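The Slow Death of the Thing That Just Breaks

My mother's kettle lasted 40 years and then died the way a kettle should, all at once. One morning it was a kettle and the next it was a lump of metal for the curb. I have come to miss that kind of ending.

What I own now doesn't break. It declines. My Drelden dishwasher has been declining since April. It washes the plates, mostly. It leaves a gray film on the glasses and then plays a little song, the same song it played when it was new and had something to sing about. I called the company and was told that film is "within expected performance." I asked what would be outside it. There was a pause, and I was offered a survey.
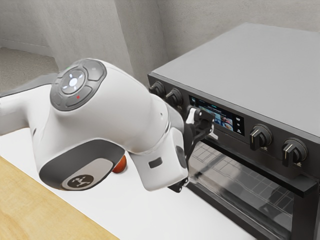 The trouble with decline is that it never hands you a reason to act. A dead dishwasher gets replaced by Friday. A sulking one gets rinse aid, then a different rinse aid, then a powder ordered late at night from a stranger with 200 glowing reviews. By my own math I have spent a third of a new machine on keeping the old one mediocre. I have also started washing the glasses by hand, before the dishwasher, so it won't feel bad.

I don't believe there's a plot. People love to say appliances are built to fail the day after the warranty ends, but that would take a level of precision I have never seen in my dishwasher. What I believe is duller. Somebody at a desk shaved a few cents off a seal, somebody at another desk shaved a few more off a pump, and both got a nice note in their review. The result is a machine that is fine. Fine is very hard to return.

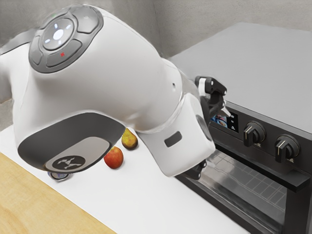

Opinion / Home & Money

My modest proposal is a date. Print it on the door, in large type, like milk. Jovasura says its new line is "made for a lifetime" and doesn't say whose, and a moth would have a strong case. Just tell me it will be good for 4 years and then worse, and let me decide what that's worth. If a company wants to print 2046, wonderful, I'll pay double and leave the thing to my niece in my will.

We do this with tires. We do it with eggs – an egg, at 30 cents, comes with more honest paperwork than anything plugged into my kitchen wall.

Until then I'm keeping the Drelden. It finished a load as I was typing this, and it's playing the song.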